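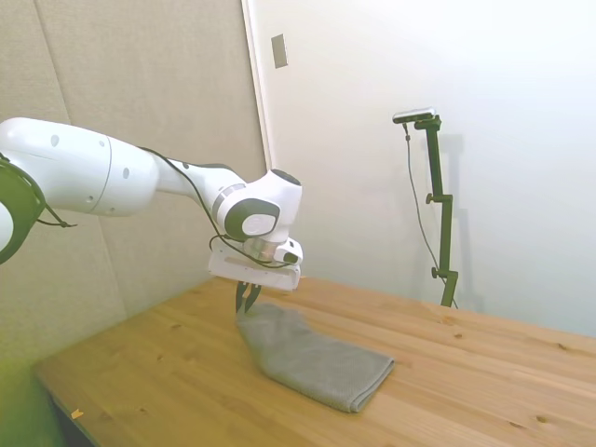 White robotic arm over a light pine table

Muvier Coastal Sailings - Frequently Asked Questions
Last updated 14 April 2022

This page collects the questions which our guests send us most often about the summer sailings from Pritville to Haugland. If you booked with a travel agent, please ask the agent first about changes and payments, as we cannot open those bookings ourselves.

BEFORE YOU BOOK

When does the season begin?
The first sailing leaves Pritville in June. After that the ship goes every week until the end of the season. The dates are shown in the booking calendar, and the ones in gray are already full.

How long is the trip?
The standard sailing is three nights, with one full day in Platholm and one full day in Haugland. There is also a shorter sailing of two nights which calls only at Haugland. Please look carefully at the sailing code before you pay: codes with the letter H at the end are the short ones.

How many cabins does the ship have?
She has 40 cabins. Of these, 38 are for two persons and the other 2 are family cabins with bunk beds. The family cabins are sold very early, so it is good to write to us as soon as you know your dates.

Can I choose my cabin number?
Yes, if you book an outside cabin. Inside cabins are given out by Faith Mugo at our reservations desk shortly before departure. If you travel with friends and want to be near each other, write both booking numbers in the comments field and she will try to arrange it. We cannot promise it.

I am traveling alone. Do I pay for two?
You pay a single supplement, and the amount is shown before you confirm. On the two-night sailings there is no supplement.

ARRIVAL AND BOARDING

Where do I go in Pritville?
The ship lies at the old ferry quay, not at the container terminal. Many navigation apps send drivers to the terminal by mistake. Follow the brown signs to the fish market and continue past it until you see our flag.

What time should I come?
Boarding opens at 3 p.m. and closes one hour before departure. You may leave your luggage at the quay office from the morning and walk in the town.

Which documents do I need?
A passport or national identity card, valid for the whole trip. Children need their own document also. A photo of the passport on your phone is not accepted by the port police.

Is there parking?
There is a paid lot behind the fish market. We do not own it and cannot reserve places there.

ON BOARD

Are meals included?
Breakfast and dinner are included. Lunch is included only on the day when the ship is at sea. Coffee and tea are free in the forward lounge all day - drinks from the bar are charged to your cabin.

I have a food allergy. Who should I tell?
Please write it in your booking, and then speak with our head cook, Obadia Nyamweya, on the first evening. He prefers to hear it from the guest directly, even when it is already on the list.

Is there internet?
There is wireless internet in the lounge and the dining room. It is slow after we pass the outer islands, and video calls will mostly not work there.

What if I get seasick?
The route is sheltered except for the crossing before Haugland. Tablets can be bought at the reception. Cabins on the lower deck, in the middle of the ship, move the least.

Can I bring my dog?
Unfortunately no. Guide dogs are welcome, but please tell us when you book.

EXCURSIONS

Do I have to book excursions in advance?
For the harbor walk in Platholm, no. It is led by Tomás Brophy and you simply meet him at the gangway after breakfast. The boat trip to the bird cliffs must be booked before you travel. It can be moved or stopped because of wind, and in this case the money is returned to your card.

CHANGES AND CANCELLATION

Can I change my date?
You can change the date one time without a fee, until 38 days before departure. After this we treat it as a cancellation, and the conditions on your invoice apply.

I did not find my answer here.
Write to us through the contact form and put your booking number in the subject line. Questions about access and wheelchairs are answered by Idrisa Bakilana. Questions about invoices go to Danish Paracha, who also makes the receipts for company groups.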